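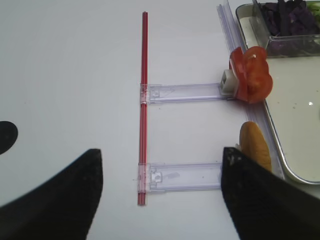 1/ Sandwich table, part two. White top wiped down, bread out, tomato sliced, tray of fillings at the side.

2/ The purple cabbage is shredded and in its own clear tub. I do it the night before and keep it in the fridge. It colours everything it touches, so it goes in last.

3/ Tomato: one slice per roll, salted for 2 minutes on kitchen paper first. Rolls are the small long ones from Beaudoin.

4/ We need 44 for the Grutemden lunch in April. Starting at 21 tonight to see how long it takes. Will post the timings tomorrow.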